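The refurbishing bench at Lerwood takes in retired office desktops from two contracts, Ernico and Thiele. The technician who runs it agreed to talk about teardown on the condition that the talk stayed on hardware. Drives come first in any discussion. "A blue plastic carrier, no screws through the drive itself. You handle the carrier by its frame and keep off the circuit board."

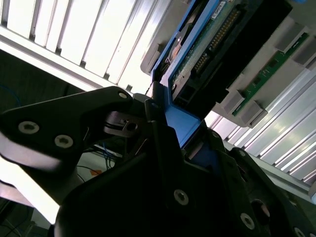
Page last changed: March 2019

The bay is light grey plastic with raised guide rails. "The carrier has to run straight along those. If it binds, back it out and start again. People push, and then a tab breaks." Of 407 machines booked in since December, 348 have been passed for resale. Broken tabs account for 17 of the rejects.

Asked what takes the most time, the technician named the processor socket.

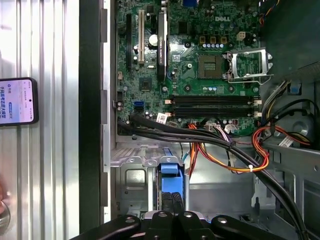

"With the bracket open, the contacts are exposed, and that is when damage happens. One bent contact and the board goes for parts." Every socket is checked under a lamp before the lever is closed. Memory slots are simpler: open the white latches, inspect, blow out the dust.

Cables get more attention than visitors expect. "Leave the factory ties on if you can. A loose power lead ends up in a fan." The bench allows 20 minutes per case, and a graphics card is reseated within that time.

Boards that fail are stored on the Bodivdale shelves, sorted by socket type. Working drives are wiped and logged by serial number. "We don't mix the two contracts. The drives go back on separate sheets, and both sheets get signed."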